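Horness Food Forum
Board: Preserving and Storage
Topic: Reusing brine from a finished batch of pickles

Clostmont_Kitchen
Member
Posted in April, 7.40 am

I should be grateful for members' views on the reuse of pickling brine. I have finished a jar of cucumbers made to the Otmont recipe from this forum's collection, and a good quantity of liquid remains. The recipe does not say whether it may be used again. My preference would be to put a second batch of cucumbers into the same brine and leave it in the refrigerator for two weeks.

pantry349
Senior member
Posted 8.15 am

The brine may be used once more, provided that the second batch is kept in the refrigerator and eaten promptly. It should not be used for anything intended for the cupboard. Vegetables release water as they stand, and the vinegar is weaker at the end than it was at the beginning. The cook has no reliable means of judging by taste how much weaker it has become.

I would also ask whether the first jar was a vinegar pickle or a salt ferment. The Otmont page contains both, one after the other, and they are often confused.

Clostmont_Kitchen
Member
Posted 8.32 am

It was the vinegar version, with dill and mustard seed.
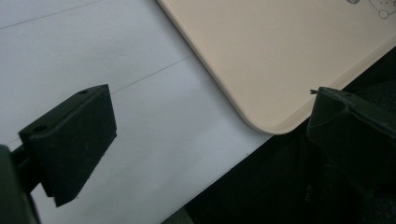
My difficulty is one of waste, as the spices were expensive and the liquid still has a strong flavour. I had also considered using it for onions, sliced thinly and salted beforehand to draw out the moisture. At present I lay salted slices on white paper in a beige plastic tray and pat them dry before they go into the jar. If this reduces the water they give up, it may answer the point about weakening.

Marrow_and_Rye
Member
Posted 9.05 am

I must disagree with the advice given above. In my view brine should not be used for a second batch of raw vegetables at all. The saving is very small. A fresh brine costs little beyond the vinegar, and the old spices have given most of what they had. I would direct members to the guidance pinned at the top of this board, which recommends a new brine for each batch.

Used brine has many other purposes. I add it to potato salad while the potatoes are still warm, and it serves well in a dressing in place of vinegar.

pantry349
Senior member
Posted 9.21 am

The pinned guidance refers to jars which are to be sealed and stored at room temperature. It makes no statement on refrigerator pickles. I have no objection to a cautious approach, but the two should be kept separate when advice is given to new members.

On the question of onions, salting beforehand does help. The slices should be left for an hour and rinsed briefly. I would bring the brine to the boil, allow it to cool a little, and pour it over. Onions prepared in this way are ready the next day and I would finish them within 4 days.

Marrow_and_Rye
Member
Posted 9.48 am

I accept the correction concerning the pinned guidance. I remain of the opinion that cloudy brine should be discarded in every case, and I would ask that this be stated plainly.

Pattinasarany
Moderator
Posted 10.10 am

Cloudy brine from a vinegar pickle should be discarded, as should any with an unusual smell. The guidance will be amended to show that it applies to sealed jars only. Members wishing to discuss salt ferments are asked to open a separate topic.

Clostmont_Kitchen
Member
Posted 10.26 am

I am obliged to all who replied. The brine is clear. I shall use half for onions and keep the remainder for potato salad. May I ask whether the mustard seed should be strained out before boiling?

pantry349
Senior member
Posted 10.31 am

It may be left in. The dill should come out.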